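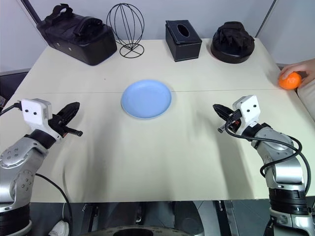
Open Day at the Meddale Pottery Works
Jul 15, 2023

We took the early bus from Malelov and arrived when the gate was still closed. A few families were already waiting there, and one man had brought a broken teapot in a plastic bag, because he hoped that somebody could repair it. I had wanted to see the works since April, when my neighbor Liya Gebru started there in the glazing department. She had told me that visitors are allowed inside only on the open day, so I wrote the date on the kitchen wall.

The ticket costs 2 dollars and children do not pay. You receive a paper sticker for your shirt, and then you wait for your group. We were 13 persons in ours. The guide was Mr. Beyene, an older man with a very quiet voice. In the first hall it was difficult to hear him, as the mixing machines were running, and I am sure I missed the half of what he explained about the clay. I understood that it comes from two different pits and that the red one is cheaper.

The clay is pressed through a filter, and what comes out looks like big gray pancakes. They stay under a wet cloth for some days. After this a machine takes out the air. Mr. Beyene cut one block with a wire and let us look at the inside, to show that there were no holes. A boy asked if he could keep the piece, and he could.

The forming hall I liked the most. Plates are made on a turning mold, and a metal arm comes down and gives the shape to the back side. It takes a few seconds. Cups take longer, and the handles are still put on by hand. The women who do this work did not look up at us even once. I felt a little ashamed to stand there and stare, so I moved to the back of the group.

In the glazing department I found Liya, in a long apron, and she waved with her elbow. She dips the plates with a kind of tongs and turns them with one short movement. She says the movement took her six weeks to learn. The glaze looks almost pink before it is fired, whatever color it will become later. I did not know this. I asked her how they keep the buckets apart, and she showed me the labels, and also one label that had fallen off.

The kilns we could see only from behind a yellow line. There are two big ones, and the older one is called Wondine, after the engineer who built it. On the door somebody had written the number 722 with chalk — this was the firing, Mr. Beyene said, and not the temperature. It was very hot in that hall and one lady went out to sit down.

At the end there is a shop with second-quality pieces. The prices are good, but you should check every piece with your finger, mainly under the rim. I bought four soup bowls and a small dish for soap. My husband wanted a big serving plate, but we had to think about the bus.

Some practical points for next year. The canteen closes early, and when we came there was only cake. The toilets are behind the packing hall and there is no sign. Bus 566 stops directly at the gate, but on the way back you have to cross the road and walk to the gas station. The man with the teapot was also at the stop. They had given him some glue.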